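The Lumgate Question

By Sachiko Fujimoto
November

The leaflet said Ionuț Matei had never taken a penny from a developer, and it said so in red, and Mio Mizuno read it standing up at the kitchen counter with her coat still on.

"He's never been offered one," said her mother from the other room.

"It doesn't say that."

"No, well. It wouldn't."

Mio put it with the others. She had been secretary to the Pluvley ward branch for three years and in that time had folded, stuffed and pushed through doors more promises than she could have repeated under oath. Most of them were about the Lumgate car park. Before one election it was to be a library. Before the next it was to be flats that ordinary people could afford, and after that election it was still a car park, with a new machine that didn't take coins.

Now Osei wanted it. Osei was a firm that built things for councils, and sometimes built councils, if you believed Yoshinori Kaneko, who wrote for the local paper and believed very little. He rang her at ten past seven.

"I've got the donations list," he said. "Your lot's. Somebody gave you 300 pounds in the spring."

"People do give us money. We ask them to."

"Somebody called Mokari."

"That's a restaurant."

"It's a company with the same name as a restaurant. Have you ever eaten there?"

She had not. She didn't know anyone who had. She said she would look into it, in the voice Matei used when he said he would look into things, and heard Kaneko write it down.
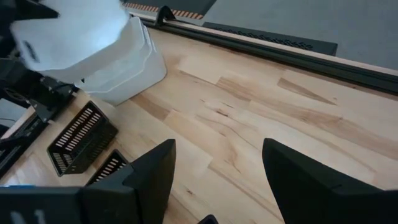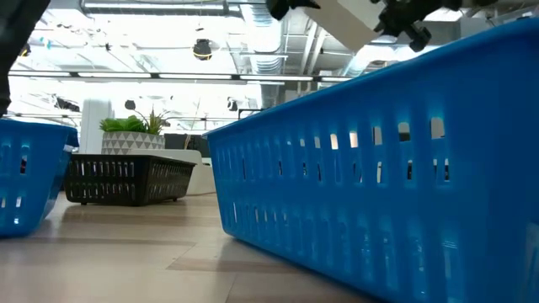

A gripper over a wooden tabletop, then blue plastic baskets on the floor.

The meeting was in the room over the chemist's, with the radiators on full and the window painted shut. Matei spoke for twenty minutes. He was good at it. He remembered people's dogs. He said the Lumgate scheme would bring 107 homes and that he had fought Osei over every one of them, and he had his sleeves rolled up, though Mio had seen him roll them on the stairs.

"How many did they want to start with?" asked Anong Mahawong from the back.

"I'm sorry?"

"You say you fought them. So what was their number before you fought them?"

Matei smiled at her. "I'd have to check the exact figure, Anong."

"Was it 107?"

There was some laughter, the kind that could have been for either of them. He moved on to the buses. Anong wrote something on the back of her hand and went on looking at him until the tea came round.

Mio caught him afterwards by the coats.

"Who's Mokari?" she said.

"It's a restaurant."

"Is it?"

He took a while finding his second glove. "It's a friend of the party," he said. "It's 300 pounds, Mio. You couldn't buy a bench with it. Do you think I'd sell a car park for less than a bench?"

She had thought about that on the way over. It was the best argument he had, and she noticed how quickly he'd reached for it.

"I think I'd like to see the letter that came with it," she said.

"There wasn't a letter."

"I opened the post that week. There was an envelope, and you took it."

"Then you know more than I do." He kissed her on both cheeks, which he had never done before, and went down the stairs calling out to somebody about their hip.

At home her mother had gone up and left the lamp on. There were 50 leaflets still to do for the top end of the road -- the odd numbers, with the bad gates. Mio sat down and folded one, then another. Never taken a penny. Whoever wrote it had been careful, when you thought about it. It said he. It didn't say we.

She folded a third and left it on top of the pile. Then she rang Kaneko, who picked up at once, as if he had been sitting there with his coat on too.

"Before I say anything," she said, "how do you know it's a company?"

"Ah," he said. "Now that's what I'd have asked first."

"I'm asking now."

She heard him turn over some papers for longer than a man needs to who has the right one in front of him, and she reached across the leaflets for a pen.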